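The Weighing Room

By Sarita Gautam
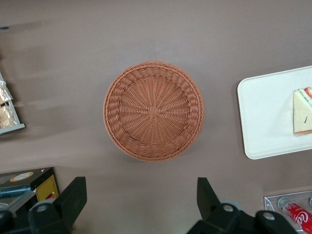

A round woven basket, empty, beside a white tray.

The balance at Kanaujia had been certified to 50 kilograms, and Ashok Shukla did not trust it past 30. He wrote this in the log on the morning he took over the weighing room. Below it he wrote the reading with nothing on the pan, which was two grams.

He adjusted the feet until the bubble sat inside its ring. The reading did not change.

"It was two grams for Dubey as well," said Tarun Upadhyay from the doorway. "She subtracted it."

"From everything?"

"From everything. Eleven years."

Shakuntala Dubey had retired in February. Her logs filled one shelf, with a column for gross weight, a column for net and a narrow third column that had no heading. In most rows the third column held the figure 2. Ashok took down the earliest volume and checked the arithmetic on the first page. It was correct. He checked the last page of the latest volume, and that was correct too.

He went back to the balance, cleaned the pan with spirit and waited for it to dry. Two grams. He shut the window and switched off the fan. Two grams. He took the pan off and weighed it on the small balance in the dispensary, where it came to its stamped weight exactly.

At noon he telephoned Stirero, who had made the instrument, and was passed to a Marlene Thibodeau in the service department. She asked for the serial number and the room temperature. Then she asked whether the offset had drifted.

"No," said Ashok. "That is why I am calling."

"An offset that doesn't drift is a setting," she said. "Someone has entered it. Hold the zero key while you switch on."

He did so. The display showed a menu he had not seen before, four lines long. The third line read TARE STORED, and beside it was a date from Dubey's first week.

"You can clear it from there," said Marlene Thibodeau. "It takes one press."

Ashok looked at the shelf. If he cleared it, his figures would be right and hers would still be right, but they would no longer be made in the same way. Anyone comparing the two would need a note. He began to draft one in his head and found it ran to a page.

"Mr Shukla?"

"I am here," he said.

He switched the balance off and on again without touching the keys. Then he ruled a narrow third column down the page — no heading — and called Tarun to bring in the first sack.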